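Leave the bottom shelf alone

I've been in and out of corner stores my whole life, worked in one for 7 years, and I'm tired of hearing that a shelf with gaps in it is a failing shelf. It's a shelf. People bought things off it.

The current thinking, if you sit through one of those supplier talks like I did in April, is that everything must be full and pulled forward, all day, every bay. Faced up. Two deep at least. The man from Dirkden had slides. He had a whole slide on chips. I wrote down "abundance" and then drew a cat.

My old boss Simin Mousavi ran Shirazi, 800 square feet, and she never filled a bay in her life. Five of something, spread out, one of each flavor. You could see every label from the door. When one went you put another one out. That was the system. Took no time at all and the kids could get a can out without bringing down its neighbors.

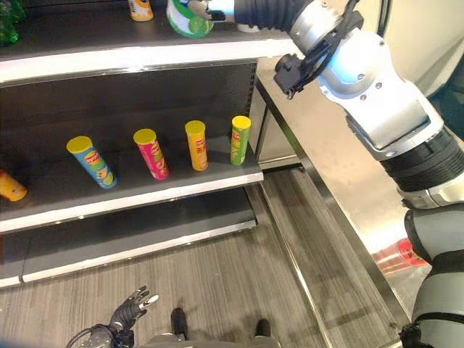 Chip canisters with room to breathe, and nothing on the shelf underneath.

Orange, blue, pink, orange again, lime green. You know what your choosing from. One has gone over on its side and the blue one is leaning, and so what. Stand it up when you walk past. Cans in a tight row don't lean, fine, I'll give them that, but try pulling the third one out from a packed row with a baby on your hip.

And the empty shelf down low. This is where I lose people. Azadeh Nikzad, who I like, and who has managed more stores than I've shopped in, says an empty shelf is rent you're paying for air. Okay. But who's buying off the bottom shelf? Bad knees, strollers, a dog. Stuff goes down there and gets dusty and then gets marked down. I've bought 74 cent crackers off a bottom shelf and I could tell you why they were 74 cents.

The Cloretti near me did the full treatment last year, every bay jammed. Looks great in the morning. By 5 it's wrecked and some poor teenager is redoing the lot, evry single day, so it can look untouched. Pay him to run a second register. Please.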